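Can a machine put away the groceries yet? Sort a tub of odds and ends? Wipe the bench without launching the fruit? My own view, after a long while on this stuff, is "sort of, on a good day", and I'd love your help finding out how far off we really are.

I'm looking for people to come and do chores with us at Nendlow, our upstairs room in Varbridge. You do an ordinary job by hand, then you do it again with a hand-held gripper, and the Esari arm has a go at learning it from you. No experience needed (if you can unpack a dishwasher you're overqualified!).

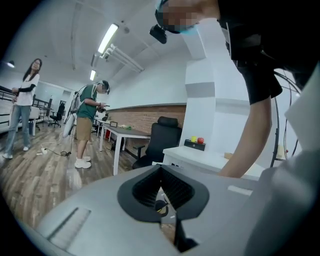

*200 words, a 2 minute read*

**What you'd be doing**

Picking up apples, moving small boxes, carrying trays from one spot to another. Some of it is shop-floor work too, like restocking and tidying bins. You'd wear a head-mounted camera for part of it, and you'll be on your feet a fair bit, so wear comfy shoes.

We have 27 spots. Sessions run two hours, with a break and decent biscuits. You need to be 18 or over and okay with your hands being recorded.

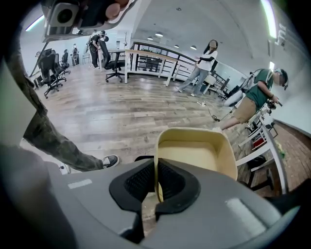
Steiner wrote back after the January round to say the arm was still hopeless with anything soft, and that folding one tea towel had taken longer than doing the whole basket at home. Fair call! Towels are back on the list this time, along with socks.

**Keen?**

Send me a note through the Nendlow page by July 4, 2021 with your mornings or afternoons, and tell me which chore you'd hand over first. Mine's the bathroom.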